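Tusten Club Kit - Arm Challenge, School & Club Edition

Product code: TU-600
In stock. Ships from the Paiva warehouse, order before 2 pm for same day.

What it is: the task kit for clubs running the Zalosero Drawer Challenge. Props, rule cards, mentor book, scoring software. You bring the arm. Works with any tabletop arm that has a two-finger gripper, and if your club shares one with a uni or college lab that's fine too, plenty do.

Suits years 9 to 12. Teams of up to 12 students, one mentor.

Set up is quick. Find a solid table, clamp or bolt your base, run the wrist camera calibration before anything goes on the surface. Bare wood is fine. Knots and grain are good actually, gives the software something to lock on to. Plain white laminate is the worst, put some masking tape crosses down if thats all you've got.
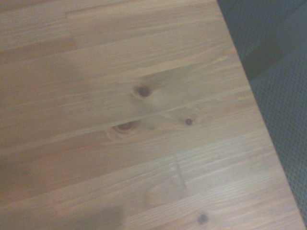

Calibration takes 10 minutes the first go, less once the students know the menu. Do it again if anyone bumps the table. Do it again if the blinds get opened. Shadows moving across the bench are the number one reason for support emails, so pick your lights and leave them alone.

Then the tasks. Three levels on the cards:

Level 1 - reach. Bring the fingers down over the prop and stop, no contact.
Level 2 - grip a knob, hold, let go.
Level 3 - open the drawer, close it, park the arm.

Most teams spend the whole first month on level 2. Small round knobs are hard for flat fingers. Let them fail at it for a bit before you hand over the hints page (mentor book, at the back).

Cable check before every run please. Enough slack for the wrist to turn, not so much it catches on the prop. Teams lose more points to snagged cables than to bad code. 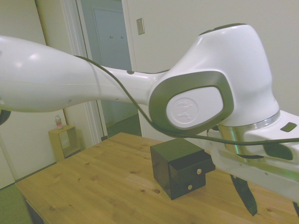
WHAT'S IN THE BOX

Drawer prop, black, gloss finish
Spare knobs and screws
Rule cards, laminated
Mentor book (spiral bound, lies flat)
Score sheets, pad
Licence card for Plallon scoring software, one club, one year
Calibration sheet

NOT INCLUDED

Robot arm, gripper, cameras, table, laptop. Safety glasses. Please don't email asking for the arm, we don't sell arms.

SPECS

Scoring software runs on Windows or Linux. No Mac version yet, sorry
Log storage: over 2,000 runs per club
Power: none needed for the props

SAFETY

Mentor on the stop button whenever the arm is live. Hair tied back, no lanyards. Hands off the table until the arm is parked, and that goes for grown ups aswell.

COMPETITION DATES

Registration for the regional round opens in February. Your kit comes with an entry code inside the lid of the mentor book pouch, don't chuck it out. Lost codes take ages to replace.

RETURNS AND SPARES

Unopened kits, full refund. Opened kits, we'll swap broken parts but can't take the software licence back. Spare drawer props sold separately, see Accessories.

Bulk orders or school invoicing: ask for Treasa Foley, club sales. Put your school name in the subject line and the delivery address in the body, incl. building and room if the front office is closed over the holidays.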